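Does a small platform team need a service catalog?

Kavitha Panicker ran infrastructure at Hellham for most of the company's catalog rollout, and she is still not sure what it bought them. I went to see her expecting a success story, because the vendor's site tells one.

"We had 14 teams and one spreadsheet," she said. "Then we had 14 teams, one spreadsheet and Denavum."

Denavum is a service catalog. It lists what each team runs, who owns it and what it depends on. The pitch is that a new engineer can find the owner of any service in seconds. I asked whether that held up.

"For the services with a current owner file, yes. Those were the ones everyone already knew. The thing that paged you at 3 a.m. was owned by a group that had been renamed twice."

The file sits in each repository and has 24 fields. Panicker wanted six. Her colleague Sem Bakker argued for the full set, on the grounds that a field you leave out never gets filled in later. I put this to Bakker by phone and he stood by it, mostly.

"I'd drop the cost center," he said. "And the tier. People picked tier one because it sounded important."

Hellham then added a scorecard, which turned red when a file was incomplete. Scores went up within weeks. Did incidents get shorter? Panicker never saw a chart that said so, and I have asked for one without luck.

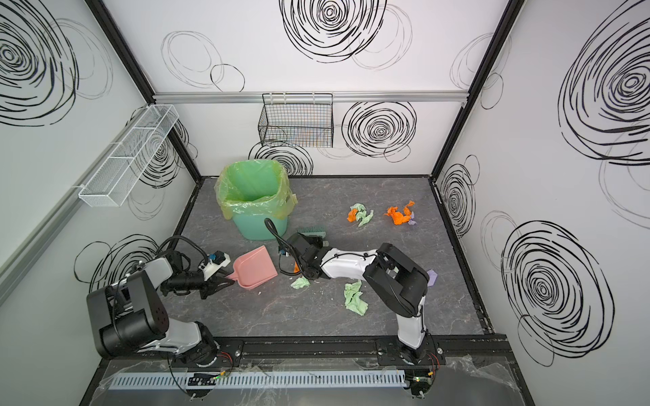
Stale entries were the part she kept coming back to. A script flagged 2,000 of them in October, many for services that had been shut off, and two engineers were told to clear the list by hand. "Give me a green brush and a pink dustpan and I'd still want to know who keeps dropping the paper," Panicker said. Her point was that deleting a service never touched its catalog entry, so the list filled up again. Bakker wanted a nightly job that compares the catalog with what is running in the cluster. It was on the roadmap when she left.

Would she install a catalog again?

"With six fields, and only if the deploy fails when the owner is missing. Otherwise keep the spreadsheet. It loads faster."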